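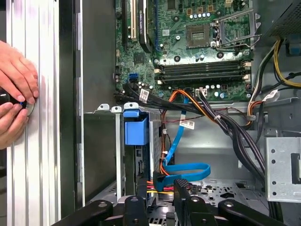

Desktop Teardown and Rebuild, Final Report
Group 5, Intro to Computer Hardware, Zidthorpe
Project name: Aser

Goal

Take an old desktop tower, get it down to something we could draw a full parts map of, put it back, have it boot. Write down what we'd do different. The finished tower goes to the Teneck reading room, where they need one more machine for the catalog. Total budget was $78, mostly a used 1000 GB drive and thermal paste. Both from Ahuja Surplus.

The machine is a Dell office tower, black case, plain. Came with no manual. We found a service guide for a sister model and it was close enough except for the front panel connectors, more on that later.

Tools

Phillips #2, and a smaller one for the drive screws
Plastic pry tool
Wrist strap
Paper labels for cables
Masking tape and a marker
Muffin tin for screws (from home, works better than a magnetic tray imo)

Opening it up

Power cord out first, then hold the power button a few seconds. Tower on its side, side panel off. Everybody wanted to start pulling things right away and we did lose most of the first session to that. Second session we started over, photos first, labels second, screwdriver third.

Cables were the slow part. Power leads and data leads cross over each other between the board and the drive cage and there isn't much slack. We put white labels on the wiring before unplugging anything else. Names on the labels were decided on the spot, which was a mistake, see Problems.

Memory came out next. Clips on both ends, push down, stick pops up. Into an anti-static bag with the slot number written on the outside. One of us wrote on the bag with the stick already in it. Don't do that.

Processor

This was the part we were scared of. Heatsink off first, screws loosened in an X pattern, a half turn each. The old paste had gone hard and the heatsink did not want to come. Small twist back and forth, no pulling straight up. Then the lever beside the socket, push down, out, and up, and the bracket opens.

Processor gets lifted by its edges only. Never touch the socket pins, if one bends the board is basically done. Cleaned the top with isopropyl and a coffee filter, took three filters.

The Dell logo is on the board itself, so we knew it was the original board and could look up the socket. We should of done that in week one. 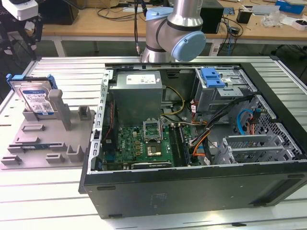
Putting it back

Reverse order, in theory. Processor has notches on two sides so it only sits one way. Bracket down, lever down, it takes more force than you think and makes a crunchy noise. Normal according to the guide. Pea sized paste.

Memory in until both clips snap. Then the drive. New one goes in the cage where the old one was, blue SATA cable back on, power after that. Check that no cable is resting where the heatsink fan spins, ours was and it made a sound like a playing card in bike spokes.

First boot: nothing. Second boot: fan, beeps, no picture. Graphics card was not all the way down. Third boot worked. Install ran over lunch.

Problems

1. Labels. We had "HDD", "drive", and "data 1" on different cables, written by different people. Agree on names before anyone gets the marker.

2. Front panel connectors. Sister model guide shows them in a different order. Power light stayed off until we flipped one.

3. Screws. Case screws and drive screws look the same and are not. Coarse thread vs fine. One drive screw hole is now a little chewed up.

4. Room 506 is booked solid after 3, so we kept having to stop halfway and cover everything. Lost time each time just figuring out where we were.

5. Nobody kept the notes in one place until the last two weeks. Half of this report is from text messages.

Metal and case work

Last thing we did was wipe down the inside and go over the drive bay for sharp edges. Stamped steel, some of the cutouts are nasty, two bandaids in the group. Compressed air outdoors, not in the room. The bay plates don't need to come out for a normal drive swap and we left them alone after reading the guide twice.

We wanted to add a part on airflow, with temps before and after the new paste, but forgot to take the before numbers. So no chart. Idle and load temps after are in the appendix spreadsheet.

Comments on the draft

We passed the draft to the other groups and one came back on the same day.
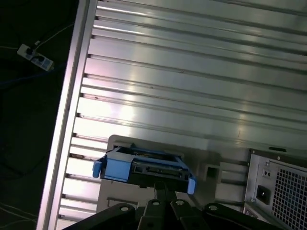 Group 2 wrote that we should test the new drive in another machine before mounting it, that theirs was dead on arrival and they only found out after closing the case. They also asked if we'd cleared the old BIOS settings. We hadn't. Went back and did it, clock was wrong too, so new coin battery added to the parts list (already had one in a drawer, no cost).

Their other point was that the screw section should be up front with the tools. Fair, but it's staying where it is, the page numbers are already in the contents sheet.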